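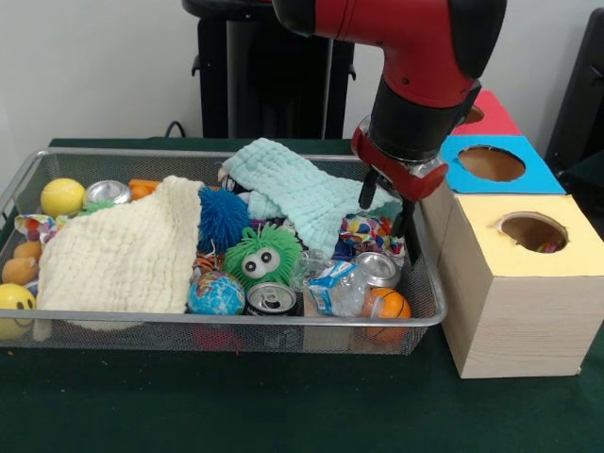 Notebook, Clono cell, November

Left finger on the gripper has been closing late again, so most of today went on that and on the wrist cable. Jamila Khondokar logged it first, on the night run: 16 dropped picks, all thin or soft items, nothing wrong with the hard ones. Cycle counter read 2,918 when I stopped the arm. I jogged it down over the right half of the mesh basket and left it there with the fingers pointing in by the aqua cloth, as that cloth and the patterned fabric next to it are what it drops most. The tennis ball and the can on the other side give no trouble at all.

Power off at the wall, then the fingers. Both came off without a fight. Right one fine. Left one had play at the pivot, enough to feel by hand. Screw was not loose, the bushing has worn oval. Swapped it for one from the Lund drawer. There are 5 left in there and I have put them on the order list with the pads.

Old bushing is in a bag taped inside the cupboard door if anyone wants to look at it. Wear is all on one side. Jarmo thinks it is from pushing down into the basket and catching the mesh on the way out, and I tend to agree. We set the lowest height before the basket was changed and I can't find a note that anyone set it again afterwards. Raised it by 3 mm for now. Needs doing properly with the basket empty.

Wiped the finger pads with a damp cloth, let them dry, refitted. Do not use the spray from the Dedport bench on these, it leaves the rubber slick and we lost a morning to that in the spring.

Wrist cable: outer sleeve has a flat spot where it goes through the last clip. Wires inside look sound. Moved the clip back a little and put new sleeve on. Ran the wrist to both ends of its travel by hand on slow speed, no pull on the connector. Will look again at the next service.

Zeroed the gripper afterwards. First go failed - I had forgotten to take the arm out of hold. Second go fine. Open and close now match between the two fingers as far as I can see by eye.

Test run after lunch, soft items only, at half speed. Two drops early on, both the cream waffle cloth, picked right at the fold. None after that. Full speed run started at 15:40 and Jamila is keeping an eye on it.

Service interval on the sheet says every 1,000 cycles for the pivot check. By the sheet it was last signed well before that, so we have missed at least one. Jarmo Honkanen is going to move the sheet off the Brarkmont folder and on to the side of the cell.

Still to do:
lowest height, with the basket out
order bushings and pads
second clip on the wrist cable
reset the counter alarm, it is still muted from last month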